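Nurton hand gripper, build guide
Section 9. Pads and first pickup

1. Push a blue rubber pad onto each jaw tip. Seat it all the way down.
2. Check the round screws at the jaw pivots. Snug, no more. If the jaw drags, back off a quarter turn.
3. Squeeze the handle and let go. Jaws should spring open evenly.

CAUTION: keep fingers out of the jaw cutouts when closing.

4. Put some light trash on a table, cloth on is fine. Wastebasket within reach.
5. Jaws open, camera on. Come in from above, one jaw each side of the item.

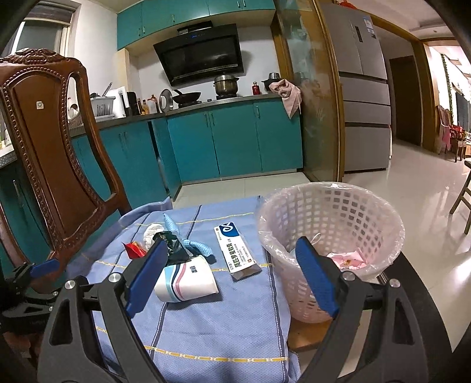
Fig. 9-1. Jaws open over the cloth, paper cup between them.

6. Close slow. Paper cups crush easy, so stop as soon as the pads touch.
7. Lift, hold, drop in the basket. Repeat with the next peice.

NOTE: Crumpled bags and tissue slip more than boxes do. Wipe the pads if they get dusty.

8. Recheck the pivot screws after 500 closes. Warkton pads same thing, just a tighter fit, warm them in your hand frist.

Wrist mount is in the next section.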